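4.3 Recording a home visit

1. Open the Nullotari app and select the patient from your list.
2. Check the name and date of birth with the patient before you tap Start Visit.
3. Enter fluids in milliliters. The daily target is set to 2,000 unless the care plan says otherwise.
4. Add your notes. The box holds up to 700 characters.

Note: Notes save every time you change fields. You do not need a signal. 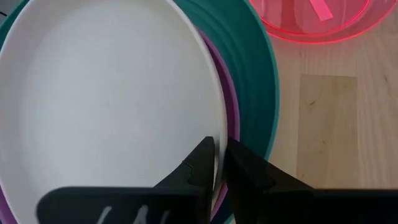 5. Tap Finish and sign with your PIN.
6. Sync before the end of your shift - unsynced visits do not show up for the next nurse.

Caution: Do not log out while the sync bar is moving. If it stops, call your team lead.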